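3.2 Vessel and support

Every arrangement in the study was built around a single vessel, a pink ceramic vase with a faceted body, set on a white table. We spent more time choosing this vase than we had planned to, and we think the time was well spent. A round vase looks much the same from every side, so the person arranging the flowers has very little to push against. A faceted one gives the eye a flat face here and an edge there, and the arranger has to decide which of them belongs at the front. Glykeria Tzavaras, who led the first round of sessions, noticed within a few days that people turned the vase before they touched a single stem, and some kept turning it right to the end!

The table was kept clear of other decoration. Colored cloths had been tried in the pilot at Figueroa, and they swallowed the pink completely. On white, even a pale glaze holds its own.

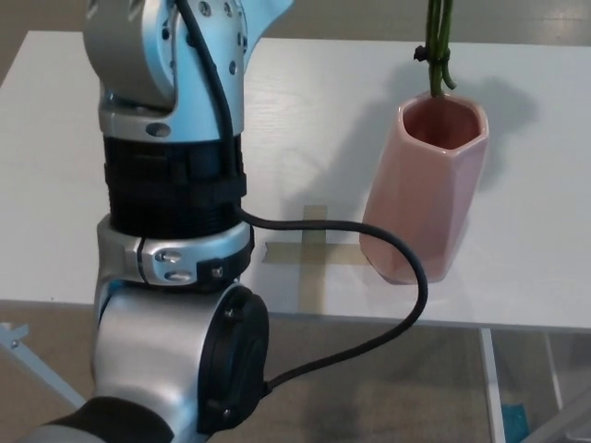

3.3 Flowers and foliage

All flowers were artificial. Fresh roses open, droop and drop petals over the course of a day, and with 300 arrangements to be rated we needed the last bouquet to be made of the same material as the first. The blooms came from the Firnach range, and we were delighted by how much variation a single artificial rose can carry. The outer petals curl away from the center, the inner ones fold tightly over each other, and the color deepens toward the folds. Raters who had said beforehand that they disliked artificial flowers wrote long and generous notes about the petals.

Foliage turned out to matter a great deal. In the pilot we used bare stems, and the blooms looked as if they were floating above the vase with no relation to it. Dark green leaves packed at the mouth gave the pink ceramic a clear upper limit and gave the roses something to rest on. Arrangers were free to bend leaf tips outward, and most of them did so on at least one side. Figure 4 shows roses and foliage in the vase; note how different the faces of the ceramic look from left to right under light from one side.

The shadow deserves a word of its own. We had treated it as a nuisance in the Zusarance protocol and went to some trouble to soften it. Several raters then told us they missed it. A lobed shadow on a plain surface repeats the outline of petals and leaves, and it makes a small bouquet seem wider than it is. We put the light back to one side for the main study and have been glad of it ever since.

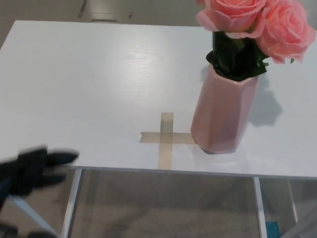

Figure 4. Artificial roses and dark green foliage in the faceted vase, with the shadow falling to the right.

3.4 Rating procedure

Raters scored each arrangement on 11 scales, among them fullness, balance, warmth and the fit between flower and vessel. Scales were presented in a new order for each rater. Bogumił Jakubowski prepared the wording and tested it with people who had no training in floral design, and his plain phrasing ("Do the flowers and the vase belong together?") worked far better than the terms we had borrowed from the Draletti handbook. A free comment could be added to any score. We collected 1288 comments, many of them a full paragraph long, and they are a pleasure to read. They are analyzed separately in Section 5.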